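Unit 4: Reading and Using Food Labels
Course handout, Kitchen Basics for Adults

Read this before the April session. Bring one empty package from home, anything with a full label on it. Cans are fine if they have been rinsed.

1. What the front of a package is for

The front is there to sell the product. Color, a picture, and one or two large words do most of the work, and most shoppers pick a product up after a very short look. Words such as "natural," "classic," and "farm style" say little about what is inside. The name of the food and the net weight are worth reading. The rest of the front can usually be skipped until you have looked at the back.

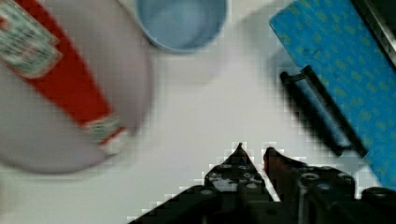
Fig. 1. White container with a red band.

Try it with your own package. Cover the back with your hand and write down everything you think you know about the food. Then turn it around and check.

2. The ingredient list

Ingredients are listed by weight, starting with the heaviest. If sugar is the first or second word, sugar is one of the main things you are buying. Look out for sugar under several names in the same list: glucose syrup, dextrose, fruit juice concentrate, malt syrup. Each may sit fairly low, but added together they could belong near the top.

A long list is not a problem by itself. A spice mix may have fifteen ingredients, all of them spices. When two brands of the same food differ a lot in length, read both and find out what the longer one adds.

3. Servings

Every number in the nutrition panel depends on the serving size. We will use a made-up soup called Gredum as our class label. One can holds 400 grams and the panel is worked out for half a can. Most people eat the whole can, so every figure has to be doubled before it means anything.

Pouring sauces are harder. A serving is often one tablespoon, and few people measure. Before the session, pour your usual amount of any sauce into a bowl, then spoon it out level and count the spoons.
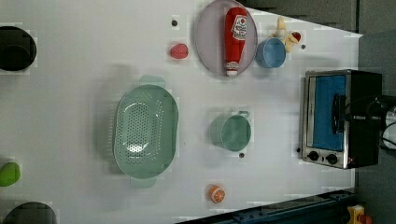
Ketchup bottle on a round plate
White tabletop with kitchenware and play food

4. Percent daily value

The percentages on the right side of the panel are based on a diet of 2000 calories a day. Your own needs may be higher or lower. Use the column to compare products, and as a quick guide: 5 percent or less is low, 20 percent or more is high. For sodium and saturated fat you will mostly want low numbers. For fiber, high ones.

Compare like with like. Two crackers may have different serving sizes, one given as five pieces and the other as eight. Go by grams in that case and do the division. Phones are allowed in class for this.

5. Sodium

Bread, cheese, canned soup, and table sauces supply much of the salt in an ordinary week, often more than the shaker does. Tomato sauces and ketchup are easy to misjudge, as the sweetness covers the salt. 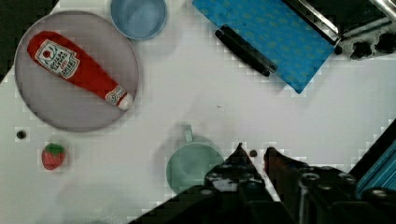
Canned beans and vegetables can be drained and rinsed under cold water, which takes away part of the sodium. Soup can't be treated that way – check the panel before you buy. "Reduced sodium" means at least 25 percent less than the regular version, and a reduced version of a very salty product may still be salty.

6. Dates and storage

"Best by" is mostly about quality. Dry pasta a few weeks past its date is normally fine to eat. "Use by" on chilled food should be followed. Once a package is open the printed date no longer tells you much, so look for a line such as "refrigerate after opening" and write the day you opened it on the lid.

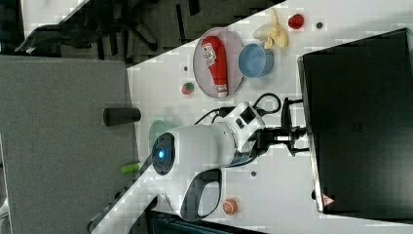
Keep older packages at the front of the shelf and put new ones behind. If you move food into a plain jar, cut out the cooking directions and the date and tape them on. Allergen information should be kept with the jar too.

Homework

a) Copy the first five ingredients from three packages.
b) Work out the sodium in the amount you really eat of one of them.
c) Find two words on a front label that the back does not support.

Meinrad Auer will take the session on allergens, Unit 5. Please give him your completed sheet at the start of class.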